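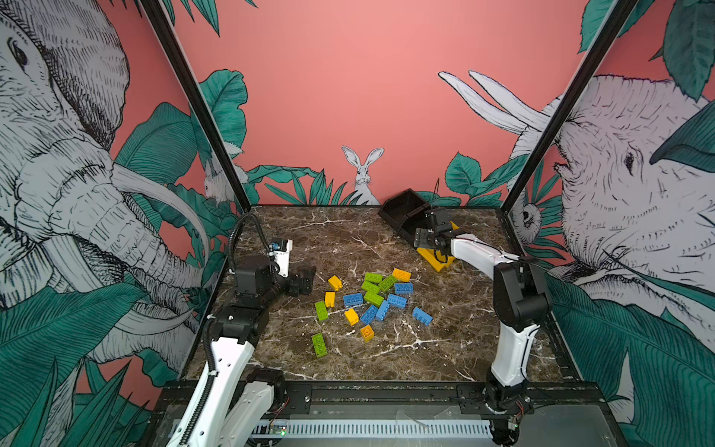 Bench 4, both arms on the front rail.

Home | Checklists | Planner | Forum

Filed under: Motion software > Pre-run checks

Two-arm sorting cell, Villanueva lab
Software: Gorkix planner, build 814

1. Joint limits loaded for both arms. OK.
2. Wrist camera feeds live, timestamps in step. OK - and what a relief after the April driver!
3. Rabbit on the back wall rejected by the detector. OK. The new mask ignores the whole mural, tusks and all.
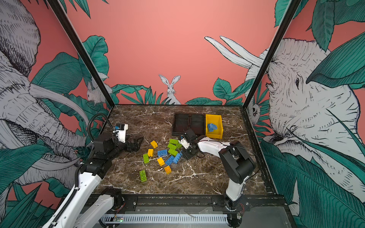

2 min read

4. Keep-out zone between grippers. OK. One arm can go right into the bricks while the other waits at the left of the pile, and the planner keeps them apart beautifully.
5. Replan time under 33 ms. OK on all 980 test plans. 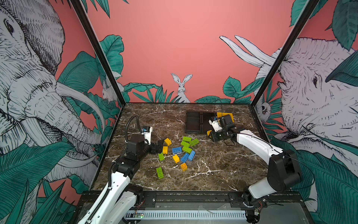
Right gripper with a yellow block, far side of the table.

6. Held-object model attached to the gripper after grasp. OK, but check the padding near the black trays. I'd like it wider.
7. Stop command honored mid-path. OK, both arms.
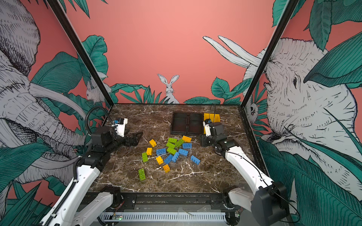
Tray compartments empty, left gripper open.

8. Tilted bricks given a usable grasp pose. Needs work. Blue ones on their side still score low - a fun one to fix.

Comments

closlow_dev: Did you retune the mask by hand for item 3?

Stascombe bench: Wider padding worked for us on item 6. Try it!

mk: Please post the item 5 config.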